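Jerilness Kitchen Words - README

4 min read
Shares 19 | Comments 3

What is in this folder

Jerilness is a small collection of the names that people use at home for kitchen tools. It has answers from 200 households. Each household received the same list of 28 tools and wrote down what the family says when somebody needs to pass the tool across the kitchen. We did not ask for the correct word. We asked for the word that is used.

The list was started by Agata Bortolotti, who teaches evening language classes, when her students could not agree on the English name for a colander. One said strainer, one said sieve, one said "the thing for the pasta". Kibet Shemweta and I turned her notebook into a form, and later into the files you find here.

Files

answers.csv - one row for one answer. Most households have several rows for the same tool.
tools.csv - the list of tools, with a short neutral definition for each.
households.csv - languages spoken at home and who usually cooks. No names and no addresses.
notes.txt - longer comments, copied as they were written.
CHANGES.txt - what was corrected and in which version.

All files are UTF-8. Please do not open answers.csv by double click in a spreadsheet program and then save it. Two of us did this and we lost the special letters in a whole column. Import it and choose the encoding yourself.

Columns in answers.csv

household: a number, the same as in households.csv.
tool: short code from tools.csv, for example COL for colander or TUR for turner.
word: the answer exactly as given, with the original spelling.
lang: language of the word, as the household reported it. If they wrote "mixed" we left "mixed".
speaker: one of adult, older adult, child, everybody.
sure: yes or no. It means the person who filled in the form was sure that the family says this.
origin: free text, often empty. Where the word comes from, if the family knows.

About the definitions

The definitions took more time than the collecting. We wanted to ask about a tool without giving its name, and in English this is quite difficult for some of them. For the flat tool that lifts an egg from the pan, our first definition used the word "turning", and then many people answered "turner". Kausar Janjua rewrote it as "flat tool with a long handle, goes under the food". The answers after this change are more different from each other. You can separate them with the column form_version in households.csv.

The spatula problem is the biggest one in the data. In some families spatula is the flat tool with slots. In other families it is the soft one for the cake bowl, and the flat one is flipper, slice, lifter, or only "the green one". Both tools are in the list, with the codes TUR and SCR, so please look at the code and not only at the word. 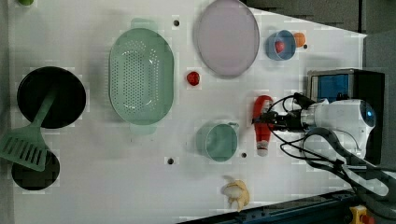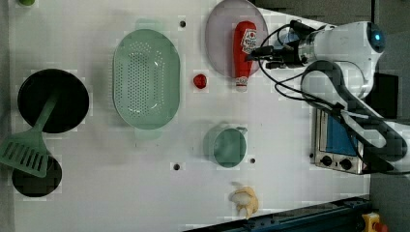
Black pan, green spatula with slots, green colander.

Pans gave us fewer different words, but more long comments. Many homes have a name for one special pan, and no name for the others. We accepted names such as "grandmother pan" and "the egg one", because this is really what is said in the kitchen. If you study only dictionary words, filter with the column house_word, which is in notes.txt for version 1 and in answers.csv from version 2. I am sorry for this inconvenience. It will not be moved again.

How the answers were collected

The form was given on paper in 100 households and by phone in the others. On the phone, Ehsan Bangash or Faisal Minhas read the definition aloud and typed the answer. They both speak Urdu and English, so in other languages the spelling of phone answers is less safe. Where the family later sent us a correction by message, we used the correction.

Children's words were written by an adult. We think that some of them were made nicer in the process.

What the data is good for

You can use it for a lesson, for a vocabulary game, or to compare words inside one home. It is also useful if you write recipes for readers from many places and want to know which tool names need an explanation.

It is not good for saying how a country speaks. Our households are friends, students and neighbors of students. One apartment building is much too strong in it, and they share several words which I have not heard anywhere else.

Known problems

- Household 28 answered for two kitchens, and we could not separate them.
- The code LID was used in version 1 also for splash screens. Fixed in version 2, but old copies still have it.
- Some words in lang "mixed" should have a language. If you can recognize them, write to us.
- Sound recordings are mentioned in notes.txt. They are not part of the folder and will not be published.

Adding your own household

Copy the file form_blank.txt, fill it in, and send it to Kausar. Please answer before you read the other answers. Leave a line empty if you do not own the tool - an empty line is also an answer for us. We collect new forms until December and then make the next version.

License and thanks

Free to use and change, with the name of the collection mentioned. Thank you to everybody who argued at dinner about the potato masher and then sent us both words.

Share this page | 3 comments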